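Plumitz workshop — the October pictures

Gallery from the packing and finishing side, put up in a bit of a rush before the stock count. Captions are mine, corrections to Gudrun Brekke please, she has the login.

Background for anyone at the Fondora site who hasn't been over. We used to do all the picking and placing by hand, 14 of us on the long benches. Since spring a good part of the repeat work has gone to the grippers. Same number of people, different jobs. Some like it. Some miss the benches and say so at tea.

What changed most is the mornings. Before, you came in and started packing. Now whoever is on earlies shows the day's moves first, by hand, with the gripper tool, over and over till Ka-ming Hsueh is happy with the set. Record for one shift is 237 goes, held by So-ying Chu, who would like it known her wrist was fine. A normal shift is more like 139. It's slow work and you have to concentrate, can't chat the way we did over the boxes.
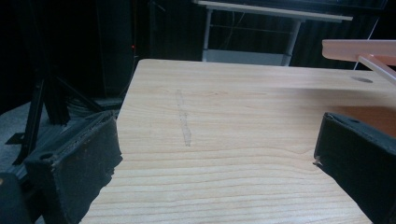 Bench top through the gripper, both fingers open, nothing between them. Pale wood, faint scuff near the middle.

The tables get more attention than they ever did. Nizar Haddad asked for one thing on the bench at a time and a clear top between goes, so no mugs, no radio, no biscuits. Took a week for that to sink in. The mugs now live on the windowsill and there have been mix-ups.

Finger pads — please check these at the start of your shift. Fluff and dust gets on them from the cartons. Spare pads in the second drawer, sign the sheet.

Pay: the hand-tool work is on the higher rate, that was agreed with Yuen before anybody touched it. Su-chen Su has the letter if you want to read it. Training is 7 half days, paid, and you can go back to packing after if it's not for you. Two people have so far, no hard feelings.

Still not sorted — chairs at the right hieght for the demo benches, and who covers lates when Ka-ming is over at Renanness. Ask at the next meeting, or put a note in the box by the door.

More pictures when the new line is in. If you've got any on your phone send them to Gudrun, full size pls not the tiny ones.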